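Damián Ventura lleva 18 años de abogado de oficio y sigue llegando al juzgado antes de las ocho. Le gusta leer los atestados sin ruido. En octubre dejó el turno de guardia de Vatville, y por eso acepta hablar de algo que antes prefería callarse: cómo se decide, en unos minutos, si un detenido duerme en su casa o en prisión provisional.

«La gente cree que en esa vista se discute si el hombre robó o no robó», dice. «Se discute si va a aparecer el día del juicio, si puede destruir pruebas y si hay riesgo para la víctima. El resto viene meses después.»

El problema, según él, es el tiempo. Recuerda guardias en las que tuvo 10 minutos para hablar con su cliente en el calabozo antes de subir a sala. En ese rato hay que averiguar si tiene domicilio, si trabaja, si alguien puede traer un contrato de alquiler o una nómina. «Si la hermana no coge el teléfono, ese papel no existe», resume.

Cita el caso de un mozo de almacén de Osport, la tienda de deportes del polígono, detenido por un robo con fuerza en la nave donde trabajaba. Tenía antecedentes de hacía años y ninguna nómina encima. Ingresó en prisión y salió tres semanas más tarde, cuando el recurso llegó con el contrato y el empadronamiento. «Perdió el puesto. Luego lo absolvieron, pero el puesto ya era de otro.»

Ventura no culpa a los jueces. Dice que en Vatville hay dos para toda la guardia y que firman con lo que les ponen delante. Tampoco defiende que se suelte a todo el mundo. En asuntos de violencia en casa ha visto libertades que le parecieron un error, y lo dice sabiendo que él las había pedido.

«Mi trabajo era pedirlas. Uno vuelve a casa y le da vueltas.»

Propone una cosa modesta: que un funcionario recoja la documentación de arraigo desde la comisaría, la misma noche de la detención, y la suba con el atestado. Se probó en el barrio de Bravo durante unos meses y se abandonó cuando la persona encargada pidió traslado. Él guarda copia del formulario, de dos páginas, y cree que bastaría con volver a imprimirlo.

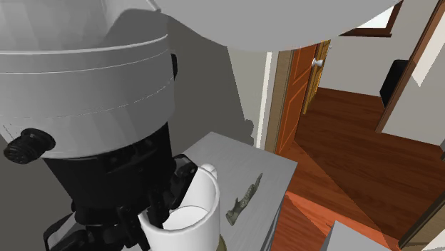 Maite Alcaraz lo ve de otra manera y sostiene que el formulario de Bravo retrasaba los atestados casi una hora, y que en una noche con varios detenidos eso acababa perjudicando a los mismos a los que se quería ayudar. A su juicio habría que ampliar el plazo de la entrevista previa y dejar el papeleo como está. «Con media hora a solas con el abogado se arregla la mayor parte», asegura.

Ventura conoce la objeción y la acepta a medias. Media hora le parece bien. Duda de que se cumpla un lunes de feria con el calabozo lleno.

Ahora lleva asuntos civiles, sobre todo herencias. Dice que duerme mejor y que a veces, cuando pasa por delante del juzgado, todavía mira si hay luz en la sala de guardia.

Contacto | © Imosance. Todos los derechos reservados | Volver arriba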